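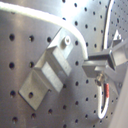
Cable run past a stepped bracket on perforated sheet.

Londitz cable guide kit for small robot arms
Service note and revised parts

The Londitz kit keeps a loose cable under control while an arm works next to it. It consists of slotted table clamps, a clip bracket and a set of colored marker bands. The kit fits any table or panel with a regular hole grid.

Known fault: cable snag at the clip

Kits shipped before March may let the cable creep through the clip. Each time the arm pulls on the cable, a little more slack ends up on the arm side. After enough cycles the slack forms a loop that can catch on a bracket, a screw head or the gripper. At the Flurnach workshop a loop caught during a routine move and the arm kept pulling. The controller stopped with fault 716 (following error), but by then the connector had been pulled out of its housing. No one was hurt.

The first-version clip has a smooth inner face. It holds well when new and loses grip as the face polishes. Tightening the screw further does not help and can crush the cable jacket.

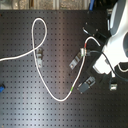

Check the position of the marker bands before each shift. The red band should sit in the same place relative to the clip every time the arm is at its home position. If it has moved by more than its own width, stop using the arm and reset the cable. Do not reset the cable with the arm powered – the slack can drop into the working area while your hands are there.

What has changed

The revised clip, part 983, has a ribbed inner face and a wider mouth. The clamps are the same as before and do not need to be replaced. Part 983 fits all earlier Londitz brackets with the original screw.

To fit the revised clip:

Stop the arm, switch off power and lock the switch.
Remove the old clip and throw it away.
Inspect the cable where the clip held it. Replace the cable if the jacket is flattened or cut.
Fit part 983 and tighten until the cable no longer slides by hand.
Run the full path at reduced speed and watch the slack at both ends of travel.
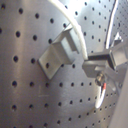

Londitz Equipment Notes, Issue 13, page 18

Leave the gripper enough free cable to reach its farthest point without a straight pull, and keep that free length clear of bracket ends. Projecting screws and tabs are the usual catch points.

Owners of first-version kits can get part 983 free of charge from the Wenden parts desk. Vieira supplies the marker bands separately.

Last updated: December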